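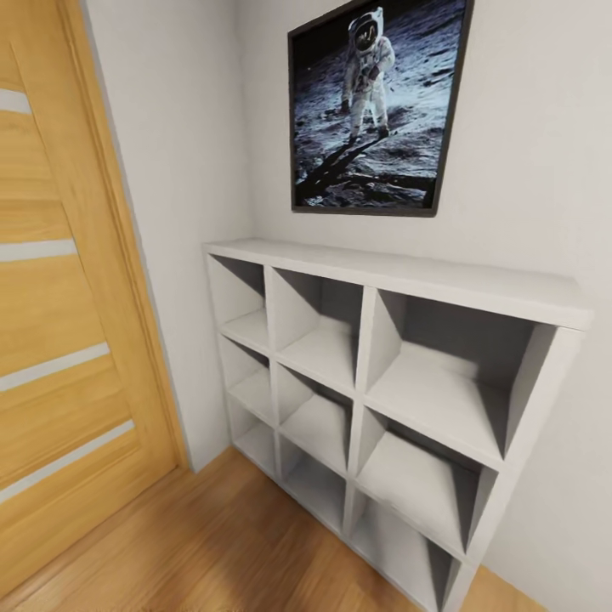
I bought the Kerow door hanging jig in February, when I had to change all the inside doors on the upper floor of our house. There were five openings, and the old hinges were in a different position on almost every one. The door style my wife selected is oak-toned, with four narrow strips of frosted glass across it and a matching wooden frame, and with such a door a mistake at the hinge side is difficult to hide. I am not a carpenter by profession. I can use a router, but I am slow, and I wanted something that would stop me from cutting in the wrong place.

The jig is a long aluminum rail in 2 parts, with sliding templates for the hinges. I paid 125 dollars for it, together with the guide bush and a small bag of corner stops. The router is not included. Mine is an old Fitzsimmons and it fitted the bush without an adapter.

Setting up

For the first door I needed 55 minutes, and a big part of it was reading the manual. The manual is the weakest point of the product. The drawings are small, and the page about left and right opening is printed in the wrong order. Josphat Nyanda, my neighbor, has hung many doors, and he explained it to me faster than the paper did. Mark the top of the door with tape before you clamp anything. The last door took me half of that time.

The clamps hold well, but they have hard plastic pads. On a finished surface I would put a piece of felt under them.

Cutting

The recesses come out clean and all the same depth. You still must square the corners with a chisel, unless your hinges have round ones. The rail did not move during the cut, also when I pushed a little too strongly. I tried the cheaper Ernolia jig on a piece of scrap, borrowed from work, and there the template slipped twice.

One thing I don't like is the scale. It is printed, and one number near the 60 mark is already becoming pale from my thumb.

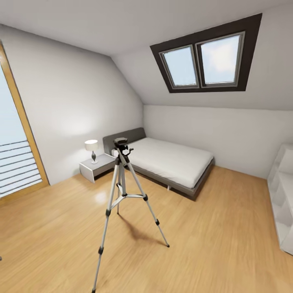
Rooms under the roof

Old houses move, and upstairs you should not trust that the opening is square. The jig copies your measurements exactly, also the wrong ones. I checked each frame with a long level first and put thin packers behind the hinges in two places. The gap over the floor you have to decide yourself, the jig does not help with it. I left a little more where a rug will come.

Would I buy it again? For one door, no, I would borrow one. For three or more, yes. I ordered from Clenirance and the delivery was quick, but the box was open at one end and a corner stop was missing. They sent another one without discussion.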